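Double wall socket

A double wall socket is an electrical outlet fitting that carries two socket outlets on a single faceplate. In the United Kingdom it is the usual fitting for kitchens, offices and shared workrooms, where it is placed on the wall above the counter.

Construction

Each outlet accepts a three-pin plug with rectangular pins. Most models have a rocker switch for each outlet. Faceplates are sold in white plastic and in metal finishes, of which brushed stainless steel is the most common. Finishes are often mixed within one room when fittings are replaced at different times.

Labeling

In shared buildings, plates may carry a small printed strip identifying the circuit. The Hisholm building guide, compiled by Farah Sitompul and revised on 2018-05-14, asks that strips be fixed near the top edge of the plate and that notices be kept clear of the switches.
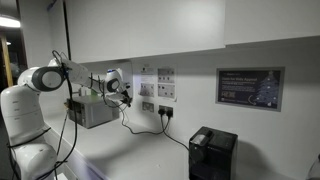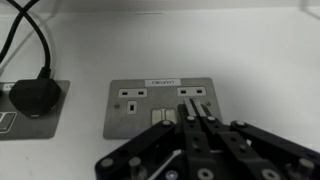

Sockets on white walls.

Placement

Sockets above a counter are kept away from sinks and cooking surfaces. The Hisholm guide sets a distance of 400 mm from the edge of a sink, increased to 500 mm in rooms used for teaching. Cables from fixed appliances should not cross the work area.

See also: Extension lead; Light switch; Switch plate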